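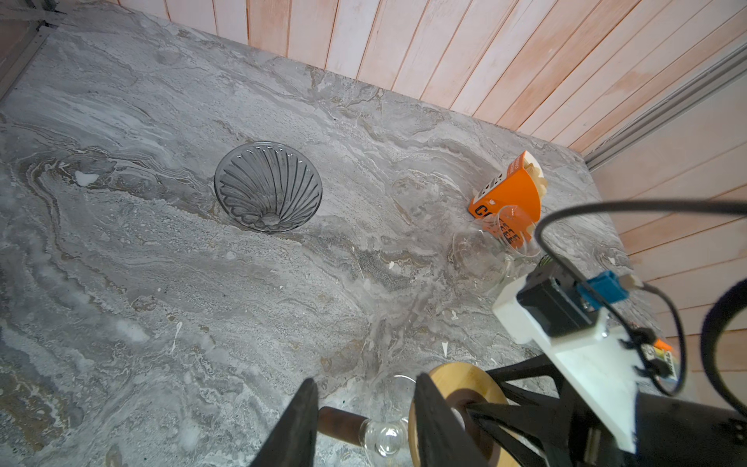

What size paper do I need for the Vulby pour-over set? Cone filters, the small ones. The flat-bottomed kind will sit crooked and let grounds slip down the side.

I've been selling the Vulby through Nustance for two winters now, and it's still the set I make my own first cup with. You get a ribbed glass dripper, a round wooden stand with a hole in the middle, and a glass server with a dark handle. The ribs curl in toward the hole, so the paper doesn't stick to the glass and the water keeps moving - I love watching it. 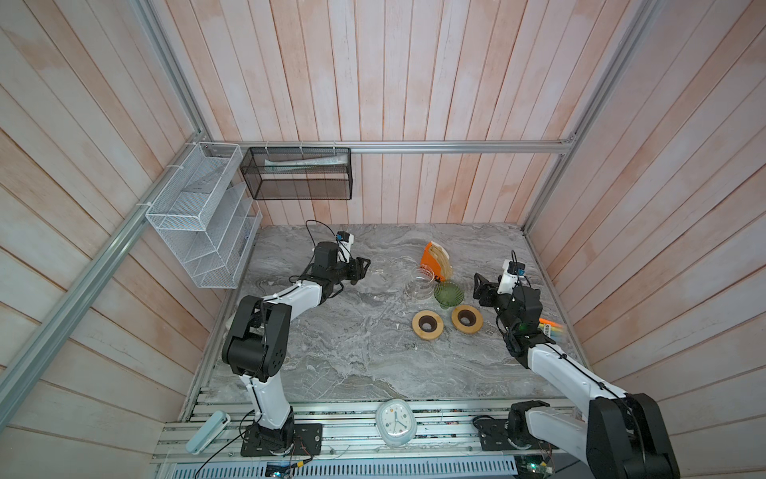
I had a cheaper set from Rey before this one and the handle got hot enough to make me swear (sorry, neighbors!). With the Vulby I can pour right away. It holds enough for two decent mugs, or one of mine.

Washing up is easy. Warm water, a soft sponge, and keep the wood out of the sink. I wipe the stand with a damp cloth and leave it to dry on its side. 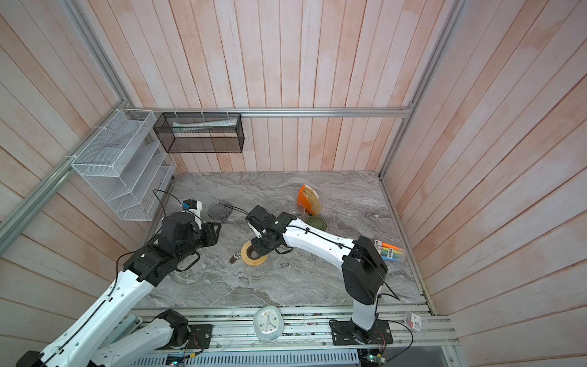 Drundosance wrote in to ask if the server can go on a gas burner, and added that theirs had survived the dishwasher 12 times. Please don't put it on a burner! The dishwasher is fine for the glass, top rack only, but I still do mine by hand.

Price is 70 dollars for the set. Filters are sold separately, and we restocked them in November.
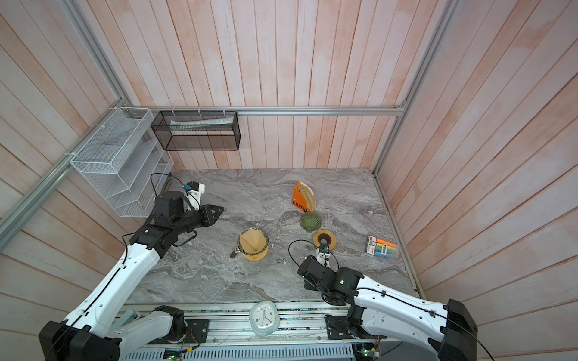

Shipping and returns

Orders leave in 2 days. If the glass arrives chipped, send me a note and I'll mail you a new piece.

Page updated 2018-01-08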